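**Ticket: Desk booking panels on level 3 dropping bookings after the move**
Opened Saturday, July 19, 2025. Status: waiting on Follico. Priority: normal (for now!) 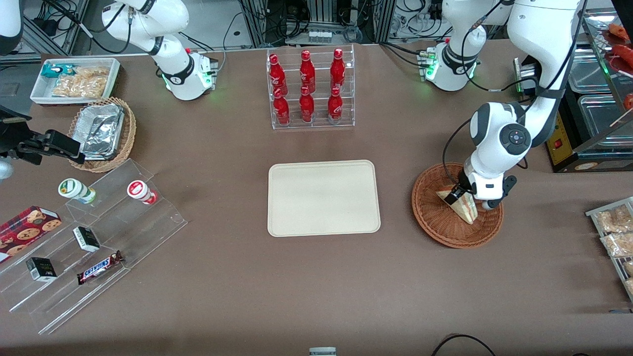

*A sandwich in a round wicker basket on the brown tabletop.*

Hi all, me again. I've put everything in one place so I can stop forwarding emails to myself.

**What's going wrong**

We went to shared desks at the Kekwood office in June, and people now book through the Follico app or by tapping the little panel on the desk. The app is fine. The panels on level 3 are the trouble: you tap in, the light goes red like it should, and then a while later it flips back to green and the desk shows as free. So somebody else sits down, and we get that awkward "um, I think I'm here" chat (I've had it myself, at desk 347, with my coat already on the chair).

Levels one and two don't do it. Same panels, same app version, same installer.

**What I've tried**

- Restarted the panel at 347. It worked for the morning, then let go of my booking over lunch.
- Removed the desk from the floor plan and added it back. No change.
- Booked the same desk from the app only, no tapping. That one held all day.
- Swapped the panel with a spare from the store room. The spare did the same thing, so I don't think it's the hardware.
- Checked the auto-release setting. It's switched off for the whole building, or at least that's what the admin page says.

**What Bravden told us**

They did the fit-out and the cabling, and they say the level 3 panels sit on their own network segment – it was set up that way for the quiet zone sensors. They sent me the log export, which stops dead at 3,000 lines, so it only covers a bit of Friday. I did find the line "occupancy state overridden" right before each drop. I'm no expert, but that looks a lot like the sensors arguing with the panels!

**Questions for Follico**

1. Can a quiet zone sensor release a desk even when auto-release is off?
2. Is there a limit of 1,000 events per segment? The setup guide mentions one and then never explains it.
3. Can you send the full log for desk 347, not the trimmed one?

**For now**

I've put a card on each level 3 desk asking people to book in the app and leave the panel alone. The Mladenović meeting room is on the same segment and hasn't dropped anything so far, but I'm keeping an eye on it.

Please don't close this one until I've heard back about the sensors.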